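January, late evening. Lab diary, marker task.

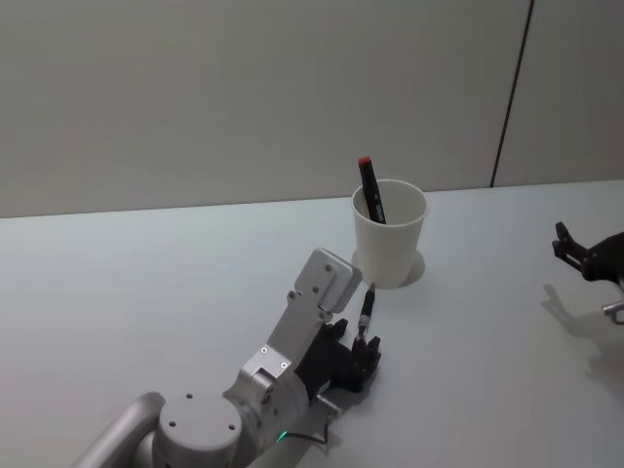
Why does the left arm stop for a moment before each placing? It waits for the planner, which makes a new path every time the pose of the cup is updated, and the update comes too often.

I wrote this question in my notebook at nine in the morning, and it took me until after lunch to write the answer under it. I was sure that the fault is in the driver. I read the driver code for two hours, slowly, with a pencil, and I found one wrong comment and no wrong line. Then I put a time stamp on every message between the perception node and the planner, and the picture became clear very fast. The perception sends a new pose 20 times per second. Each new pose moves the cup by a very small distance, less than I can see with my eyes, but the planner is obedient and throws away its path and begins again. The arm holds still during this time. So the pause is made by my own code, from last autumn, when I was proud that the pose is always fresh.

The repair is small. I added a gate between the two nodes. If the cup has moved less than 2 millimeters since the last accepted pose, the planner does not hear of it. I put the number in the configuration file and not in the code, since Isla Tosh has scolded me before for numbers hidden in the code, and she was right to do it.

With the gate, the planning time on the left side went down to 90 milliseconds in the replay. I say in the replay, for I have only run the recorded messages from the Triltdale set through it. Tomorrow I will trust it with the arms.

There is still the question of the right arm. In our planner it is treated as a fixed obstacle while the left arm works, and it keeps its place until the left one reports that it is finished. This is safe, but it is lazy. Isla would like both arms to share one time line, so that the right one can already come nearer when the left one goes away. She drew it for me on the back of a delivery paper from Fullgate. I understood the drawing while she was talking and understood only half of it when she had left. I think that the collision check must then be done for the whole swept path of both arms, and Grarus (our planning library) does this only for one arm at a time. I can call it twice, but then the second call does not know what the first one has decided. I must think about this with a fresh head.

Another small thing, so that I don't forget. The sampling limit in Grarus was set to 2000 by somebody before me, and I never asked why. I tried a lower value in the replay and some paths came out ugly, with the elbow going far around for nothing. I put it back.

In the afternoon there was a call with the people from Quartey about the log format. They want one file for each attempt, we write one file for each session. I offered to write a small tool which cuts our files at the gripper events. They were friendly, and I have now more work than before the call. The word "attempt" was also discussed for a long time. Does it begin when the fingers close on the marker, or when the arm starts to go to it? I said at the start of the motion. They will ask their side.

I ate my soup cold at the desk because the replay was running and I wanted to look at the curves. My mother would not approve.

For tomorrow: run the gate on the real arms at low speed, with the hand near the stop button. Log the rejected poses too, so that I can see if 2 is a good number or only a lucky one. Write to Isla about the time line and ask for the drawing again, with arrows this time.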